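Looking after a hand-held gripper: pads, pins and pinch
Speaker notes – Edvin Kristiansen, Julby workshop session
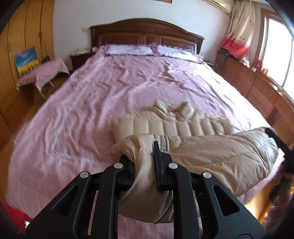 Slide 1. Black hand-held gripper with a pinch of a padded jacket between its finger pads, second gripper at the right.

Open with the jacket. Ask who has ever tried to fold one with two fingers on each hand. Wait for the laugh, then get them looking at the pads and the silver pivot pins. The whole talk is in that bit of hardware.

I love this tool. It's a simple linkage: outer arms, inner arms, pins, two pads. You can strip it on a kitchen table and have it back together before the kettle boils. Pass the spare one around now, not at the end.

Pads first. Shiny quilted fabric is hard on them because it slides, so people squeeze harder and the pads wear on one side. Check they meet flat: close them on a strip of printer paper and tug from each corner. If one corner lets go, loosen the pad screw, close the gripper, tighten again. Wipe with a damp cloth, no solvent. (Munau sent us a batch with glue all over the backing – tell that story only if we're ahead of time.)

Pins next. Hold the outer arms and wiggle. A bit of play is fine, a click is not. On our Soleck pair we swapped pins after 199 hours and the difference was wonderful, like getting a new tool! Grease goes on with a toothpick. More than that and it ends up on the clothes.

Zero position. Open fully, close fully, 3 times, and watch the reading on the laptop. It should come back to the same number each time. Ours sits at 83 when open. If it drifts, look for lint in the joints before you touch the software. Padded jackets shed more than you'd think, and towels are worse.

Working as a pair: set both up the same morning, with the same pads from the same bag. Mixed pads feel different in each hand and your wrists notice by lunch. Label them left and right with coloured tape.

Demo: Hjaltadóttir pad set, old against new, on the nylon sleeve. Let someone from the front row try both. Keep the old set in the grey tin – I left it behind in January and had to mime the whole thing.

Likely questions: how often to grease (every second week for us), whether you can file a worn pad flat (yes, once), and where the log sheet lives (back of the lid).

Leave the spare gripper and the screwdrivers out on the table during the break.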